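3.2. Acondicionamiento de las probetas y medida de la humedad

El contenido de humedad de equilibrio se determinó por pesada sobre listones de madera clara sin tratamiento superficial. Las piezas permanecieron 28 días en cámara climática antes de la primera lectura, con renovación de aire continua y sin contacto entre caras. Siguiendo el criterio de Parsons y Kairys, se descartaron las que mostraban nudos o desviación visible de la fibra.

Se establecieron cuatro niveles de humedad relativa, aplicados en orden ascendente (adsorción) y después descendente (desorción). En cada nivel se realizaron nueve pesadas; la masa se consideró estable cuando las tres últimas no diferían más allá de la resolución de la balanza. La masa anhidra se obtuvo al final del ensayo mediante secado en estufa Namell. Las isotermas se ajustaron con el modelo de Guggenheim, Anderson y de Boer.

La histéresis entre ambas ramas fue mayor en el tramo intermedio, lo que concuerda con lo observado en la serie Wainwright. La geometría del listón — estrecha y de caras planas — favorece un intercambio lateral rápido, mientras que la difusión longitudinal domina solo cerca de las testas (figura 4).

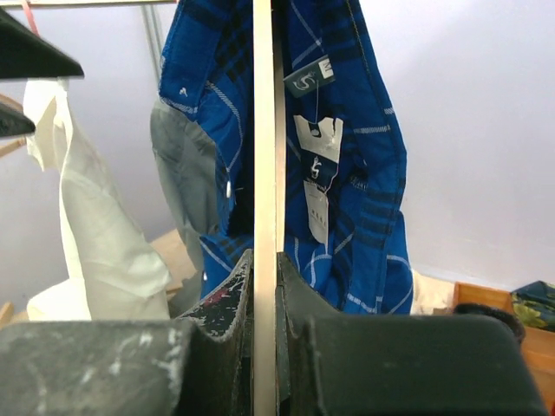
Figura 4. Listón de madera clara en posición vertical, sujeto por ambos lados.

Para evaluar el efecto de los extremos se sellaron las testas de 30 probetas con resina Prultia y se repitió el ciclo completo. El sellado retrasó la estabilización en la rama de adsorción, sin modificar de forma apreciable el valor de equilibrio.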